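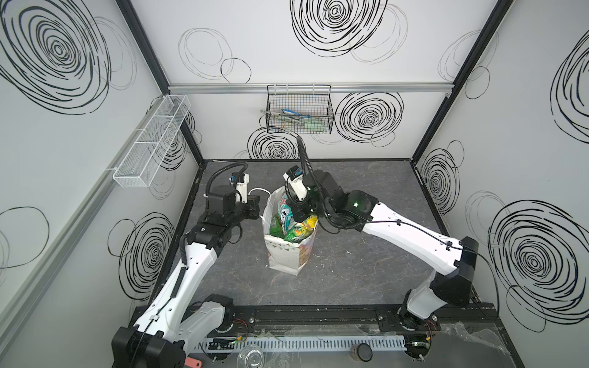 Library > Packaging and Handling > Part Two > Chapter 5

Chapter 5. Paper Bags as Containers

A paper bag is a container made from one sheet, folded into a tube and closed at one end with paste. Its strength depends on the weight of the paper, the direction of the fibers, and the quality of the pasted joints. This chapter covers the parts of the bag, the common forms, and the ways in which a filled bag fails. Handles are treated in Chapter 6.

5.1 Terms

The face is the wide panel at the front and back. The gusset is the folded panel at each side, which lets the bag lie flat in storage. The mouth is the open end. The side seam is the overlap where the sheet is joined to itself, and the base is the closed end. A base that opens into a rectangle is called a block base. A base that is only turned over and pasted is called a pinch base.

Paper tears more easily along the fibers than across them. In most shop bags the fibers run from mouth to base, so that a tear begun at the mouth tends to travel downward.

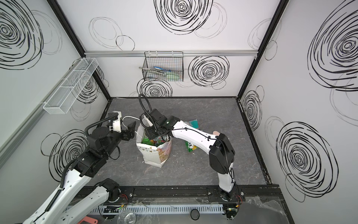 Reading time: 18 minutes

5.2 Load and Failure

The load on a bag is seldom even. Small, light packets spread against the faces and press outward. A single heavy item rests on a small part of the base and strains the nearest corner. Clegg (Natalie Clegg, Drurum Papers, October) tested 300 block-base bags from the Wekum mill under slowly added weight. In 87 of them the first break was at a base corner. The side seam was the next most common point of failure.

Damp paper must be treated as a separate case. Water weakens the bonds between fibers, and a bag that passes a dry test may fail under a much smaller load when wet. Test samples are therefore stored in a room of fixed humidity before loading.

5.3 Printed Bags

Ink adds little to the strength of the sheet. Heavy coatings stiffen the faces and may crack at the folds, chiefly along the gusset. The method for measuring fold cracking is given in Section 5.7.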